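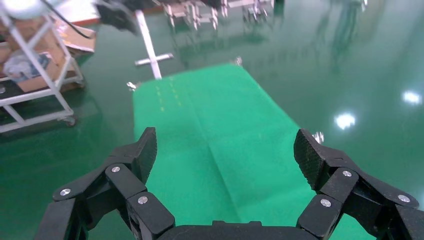 Fingertip and fastener checks before a floor run

Search this blog
Search

Our practice at the Clarkstead lab used to be one page long. After the Fumon trials in June it grew to 16 items, and most people skipped it. I have cut it back to the parts that catch faults.

Joint screws first. Put a driver on every visible screw head at the knuckles, left finger then right. If one turns, stop and log it. Do not tighten and carry on — a screw that has backed out once goes back in with fresh threadlocker.

Pads second. We replace the textured pads at 2,000 closures or when the pattern is worn at the tip, whichever comes first. Akash Pandey wanted a fixed interval only. I disagree, as abrasion varies a lot with the job.

Floor third. The green cloth mat has to lie flat. A lengthwise crease is acceptable if the task does not cross it. Small metal parts on the epoxy near the mat get picked up before power is enabled, and reflections from the ceiling lights make them easy to miss. Check from a low angle on both sides.

First motion is at 60 percent speed. Kusum Chaturvedi signs for anything faster.

Revision 4 still needs a cable section.

Print this post | E-mail this post

This site uses cookies. Accept | Settings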